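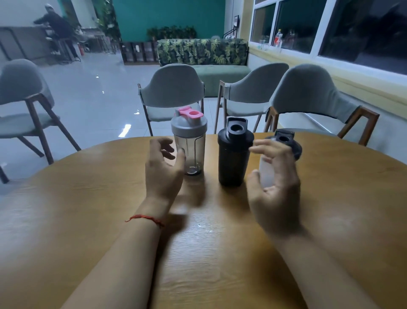
Shaker table at the Kunine open day, caps up

Got to the Kunine open day at 10, straight off the bus from Cirnitz, no coffee. Big mistake. Signed in, number 1008 on my sticker, then through to the room with the round wooden tables and the grey chairs. Comfy chairs. Very shiny tiles, mind the glare.

Shakers first. Grey one with a pink cap, a plain black one, a frosted white one. Liked the black for looks, but you can't see what's left in it, so no good for me at the gym. The grey has a clear body and I'd take that over the colour of the lid any day. They say the flip caps get tested 1000 times at the Pludberg plant. Didnt get to see that bit, tour was full by lunch.

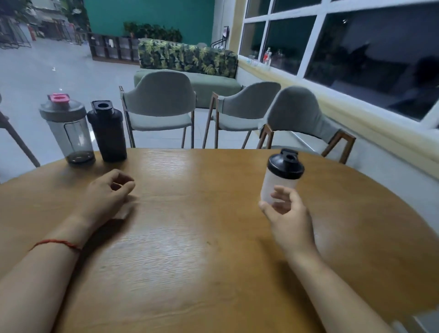

Frosted white one in hand, the two bigger ones behind

White one is the small one. Would fit my work bag, the other two maybe not. Asked about spare lids, was told try the Kamel shop in May.

Left at 4. Parking was a mess aparently, glad I bused it. Bring a snack if you go, the canteen line was out the door.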